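Ata da reunião de acompanhamento — recolha de demonstrações, tarefa da loiça
Projeto Rumik, fevereiro

Presentes: Dzifa Laryea, Obed Abubakari, Naa Agbeko, Esi Frimpong
Ausente: Ross Drummond (enviou comentários por escrito)

1. Ponto da situação
O Obed informou que há 221 demonstrações gravadas, de um objetivo de 500. Foram projetadas duas imagens da câmara do punho.

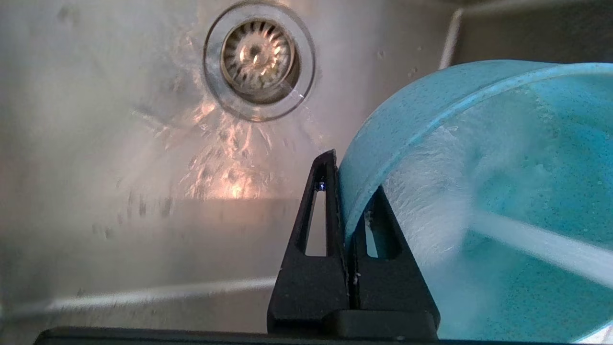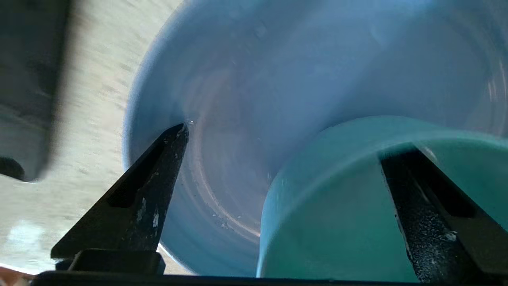 2. Qualidade dos dados
A Naa reparou que há partículas claras agarradas aos dedos da garra nas duas imagens e perguntou se alguém os limpa entre gravações. O Obed respondeu que não há regra escrita. A Dzifa duvida que o modelo aprenda a distinguir rebordos de taças com água a correr por cima — na primeira imagem, parte do interior da taça nem se vê. Pediu que se deixe de contar como «boa» qualquer gravação que chegue ao fim.

3. Objetivo de 1000
O Ross propõe, por escrito, subir a meta para 1000. A Esi opôs-se: mais do mesmo lava-loiça e das mesmas taças não prova nada sobre outra cozinha. A Dzifa concordou e lembrou que a Subramaniam ainda não entregou os critérios de avaliação. Sem decisão.

4. Deliberações
a) Rever cerca de 100 gravações antes de retomar a recolha (Naa, Esi).
b) Redigir a regra de limpeza dos dedos (Obed).
c) Pedir novamente os critérios à Subramaniam (Dzifa).
d) O ponto 3 volta à próxima reunião, com o Ross presente.

A reunião terminou às 16h40. Ata redigida por Esi Frimpong.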